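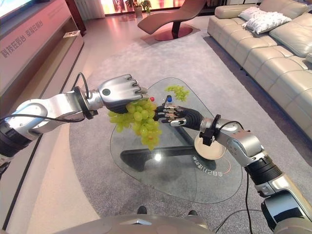 Grapes in the left hand, right hand open and coming in. Living room, Brorow open day, Lamville.

Photos > Visits > Brorow open day

Brorow open day, September 2021

Quick page, will tidy later. Went out to Lamville for the Brorow open day, the one where they let you stand in the living room while the robot works. Coffee table, sofa, TV, rug, the lot. Notes under here are typed up from my phone on the train home so excuse the state of them. Captions first, then the long bit for anybody who couldn't come.

Getting there

Brorow is on the far side of Lamville, past the Hakala building, and the sign is small. Missed it, drove round, missed it again. If you go next time park at Hakala and walk, the lot behind Brorow fills up early and there's no turning space. Sign-in desk at the door, sticker badge, shoes off before the living room. Wear decent socks.

They capped it at 127 visitors for the day and let us through in small groups. Ours was mostly people from the club plus a couple with a teenager who asked better questions than we did.

The grape job

This is the one everybody wanted to see. Pale green grapes, whole bunch, over a glass table. The left hand closes and the bunch hangs down under it. Metal fingers and soft fruit, you do hold your breath a bit.

Amerley Tetteh ran the session for our group. She had a tablet and a stool and didn't do much of a speech, which I liked. Her words, near enough: a box is easy, a box is the same box every time. Grapes move when you touch them. Stem bends, the bunch swings, and where you thought the bottom was going to be it isn't there any more. So they do grapes over and over. They also do bread rolls and folded towels but we didn't get towels, ran out of time.

Someone asked how hard it squeezes. Answer was that it depends on the grip they load, and that the grape grip is one of the lighter ones. She wouldn't give a number. Fair enough.

Look at the table too. Clear glass top, sort of a rounded triangle, and you can see the dark base and the rug right through it. Amerley said glass is a pain for them, the robot has to work out that there's a surface there at all when what it's getting is mostly carpet and glare. There's a nice bright bit of glare on it in the picture. They could have picked a plain table and made thier lives easier. They picked this one on purpose.

The little cluster on the far side of the table is grapes as well, separate from the bunch. I asked whether loose ones count against a run. They do if they end up on the floor. On the table, no.

Small white plate at the right of the table, partly under the arm. 

The arms

Couple of people have already messaged asking about the arms so, what I can tell you. Left one is silver and black, shiny housings, with a thick black ring at the joint near the wrist. Right one is more silver cylinders, a black ribbed joint, then a black bracket like a clamp at the wrist. Hands: left silver, right dark gray with silver caps on several of the fingers. I liked that they don't match. Back of the left hand has a little round dark thing on it, sensor or a button, forgot to ask and kicked myself after.

Cables on the outside on both sides. One loops up over the left wrist and back down to the hand. Bill of the club (you know who you are) will have opinions on strain relief. I asked Amerley if they catch on things. "Sometimes." Next version has them routed inside, she says, and in the meantime everybody there has learned to check the cables before a run.

The red and blue tips between the hands, I got nothing on those. If somebody from Brorow reads this please write in.

The name

The whole setup is called Zullov. Arms, body, software, all of it, they use the one name. Not short for anything I could find out. Staff say it like a dog's name. "Zullov's having a slow morning", that kind of thing.

The slow morning

And it was slow. Be warned if you're bringing kids. First run in our slot it reached, stopped, thought about it, backed off. Amerley let it. No one stepped in. Then it went again and got a hold. Second run was quicker. Third run it dropped the lot on the rug and there was a big groan and then a round of applause, and somebody from Brorow came in with a bowl and picked up. They log the drops same as the good ones, every run goes in the book. They had 600 grape runs in the log when we were there, good and bad together, and said they'd like a lot more before they trust it.

I asked what trust means. Amerley: when I'd leave the room. She hasn't left the room yet.

The room

Worth a word because it's nicer than my house. Big gray rug, shiny pinkish-beige tile next to it, low pink TV cabinet along the wall. Long beige leather sofa down the right with white throw pillows at the far end. At the back a curved reddish-brown chaise on a round base, and plants by the window, with the light coming warm through the curtains. Visitors were not allowed on the chaise. I asked.

They keep the room like a home because homes are where they want it to work. Chairs get shifted between sessions, plate moves, bowl moves. The plants stay put, apparently one died in April from being moved too much.

It does change how you watch. At the trade show last time the arm was behind a fence and you looked at it for a minute and went for coffee. In a living room you start thinking, would I want that next to my sofa. Split opinion in our group. I'd have it for my mother-in-law's, she'd have it out the door in an hour.

Bits and pieces

- You stand behind a tape line on the floor during runs. It's further back than you'd like. Bring glasses if you wear them.
- Photos OK, flash not OK. It upsets the cameras.
- No video in the workshop part. We got 5 minutes in there, benches and drawers and a hand in pieces on a cloth. Would of stayed all day.
- Coffee was free, sandwiches weren't. Sandwiches $2 and fine.
- Toilets are upstairs, follow the yellow dots.
- The grapes after the demo are not for eating. There was a separate bowl in the lobby for that.

Questions I wrote down and didn't get to ask

Does it know which hand to use or does somebody choose. What does the second hand do once the first one has hold, steady the bunch or just wait. Does it mind a dark grape on a dark table. How long does a charge last, or is it plugged in the whole time. If anyone in the later groups got answers send them over and I'll add them under the picture with your name.

Next one

No date yet. Brorow said spring if the new hands arrive, and sign-up goes through the desk, not through us, so please don't email me for places. I'll put a line on the visits page when I hear. Towels are promised.

Thanks to Amerley Tetteh and everyone at Brorow for having us, and for letting us hang around past the end of the slot. Thanks to the Hakala front desk for the parking.

If you're one of the people who left a blue umbrella at sign-in, they still have it.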